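How a Small Band Gives Away a Song: The Undiment Download

Posted in April by a second-year student, Music Business program

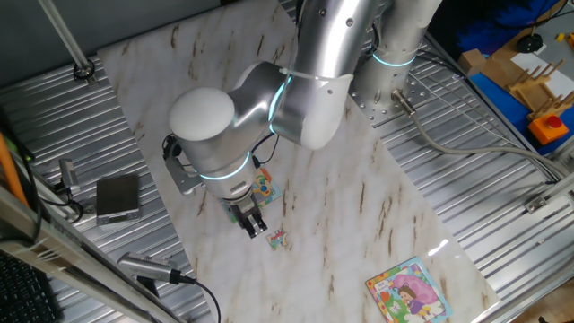
For my term project I followed one free release by one local band and tried to work out what the band got back for it. The band is Undiment, a four-piece from Utcombe that plays slow, loud guitar music with a lot of organ under it. The song is "Bollberg," which first came out as a three-minute single and was later put up again as a nine-minute version, free to anyone who joined the band's mailing list. I picked it because the band let me see their list numbers and their sales page, and most bands I wrote to did not answer.

Background

Undiment had released two EPs before this, both on Baumgart, a very small label that mostly does cassettes. The label pays for duplication and takes half of the sales until its costs are covered. It does not do promotion beyond one email to its own customers. The band handles everything else, and the bass player told me that "everything else" is mostly posting flyers and writing to people who book shows.

The short version of "Bollberg" was the second song on the second EP. It was edited down from a longer take because a cassette side only holds so much. The long take sat on a hard drive for most of a year. The free download was the drummer's idea. The singer was against it at first and thought the band should hold the long take for an album.

What I did

I used three sources. The first was the mailing list, which the band exports as a plain spreadsheet with the sign-up date and the town if the person typed one in. The second was the sales page for the two EPs. The third was a short survey I sent to everyone who had joined the list for the song. It had five questions and took a couple of minutes to fill out.

I also went to two of the band's shows, one in Utcombe and one out of town, and asked people at the merch table how they had heard of the band. I wrote the answers in a notebook. I do not count these as data, but they helped me write the survey questions.

Results

Before the release the mailing list had 200 names on it, collected over several years on a clipboard at shows. By the end of the first month the long version had been streamed almost 2,000 times, and many more people had listened than had signed up. I expected this. The stream was open to everyone and the download was the only part that needed an email address.

The survey got 30 replies, which is fewer than I had hoped for. Most of the people who answered had never been to an Undiment show. Several lived too far away to go to one. The most common way they had found the song was a link from a friend, and after that a college radio playlist. Only a few came through the label.

The question I cared about most was whether they had bought anything afterward. A little under half said they had bought one of the EPs or planned to. The sales page backs this up in a general way – the second EP sold better in the month after the download than in the three months before it – but I can't match buyers to list members, so I can't say the download caused it. The band also played more shows that month than usual, and a show always moves a few tapes.

One result I did not expect was about length. I had assumed that nine minutes would put people off. In the comments box, more people mentioned the length as something they liked than as a problem. A typical answer said that the short one stops just when it gets going. Two people said they had only downloaded it because they could not find the organ section anywhere else. One person wanted it to be longer.

The cover

The long version got its own cover, made by the guitarist from a photocopied road map with paint over it. The band felt a separate cover was needed so that the file would not be confused with the single in people's music players. Survey replies were split on whether they noticed. I asked about it mainly because the band wanted to know, and I would leave it out if I ran the survey again.

Problems

The survey went out six weeks after the release, which was too late. Some people did not remember signing up. A few email addresses bounced, and one belonged to somebody's old job. I should also have asked the band to tag the new sign-ups from the first day. They started doing it in the second week, so I had to sort the early ones by date, and anyone who signed up at a show during those days is probably mixed in with the downloads.

My other problem was that I liked the song and got friendly with the band. I tried to write the survey questions so that a "no" was as easy to give as a "yes," and my instructor checked them before they went out.

What the band is doing next

Undiment has sent two emails to the larger list since then. One was a show announcement and one was about a T-shirt. The T-shirt email lost them a handful of names. They now plan to write only when there is a show or new music, and to put the town field at the top of the sign-up form so that people outside the area do not get notices for Utcombe shows. The album is half recorded. The singer still thinks the long "Bollberg" should be on it, and the label has not decided how many sides of tape it is willing to pay for.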